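Textile fair at Pelupessy, quick notes before I forget it all

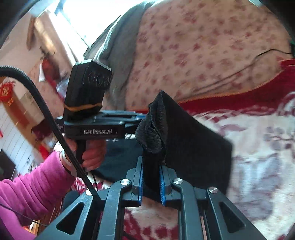 Black fabric over a patterned blanket, floral cloth behind.

Wednesday, November 15, 2023. Up early, train then the shuttle bus. Bus was late. Fair is in the old wool store at Pelupessy, two floors, lots of stairs, one lift that was mostly full of trolleys. Entry was by gold coin, which nobody at the door had change for, so I put in a note.

Went straight to Gimholm because I'm after blanket weight cotton for the spare room. Good range. Colours a bit muddy this year, plenty of maroon and grey. They'll do cut lengths on the day but minimum 2 metres, and no samples posted any more. Grabbed a swatch card. Stall 392 if you're going tomorrow, upstairs at the back, past the buttons.

Fluralance had the florals. Mostly pale, washed out prints, nice for curtain linings, too thin for cushions I reckon. Asked about shrinkage and got told to prewash at 40. Fine. Their remnant bin was the best thing on the whole floor – get there before ten, it was picked over by lunch.

Dyeing talk was at 11. Arrived late, stood up the back, couldnt hear much. Handout covers most of it: weigh the cloth dry, keep the bath moving, don't trust black to come out black on a poly blend. Mine never has.

Lunch was a sausage roll and a flat white from the van. Queue went right round the loading dock. Take a sandwich.

Afternoon was Buminum, who do the offcuts by the kilo. Bought a bag of 100 mixed pieces for quilting, havent opened it properly yet. Some good dark drill in there from what I could feel. They also had 2000 metre cones of thread going cheap but only in white and a sort of mustard, and I am not carrying that home on a bus.

Didn't get to the looms. Parking looked awful by the way, cars up on the nature strip both sides of teh road. Last shuttle is ten past four and it does leave on time, unlike the morning one.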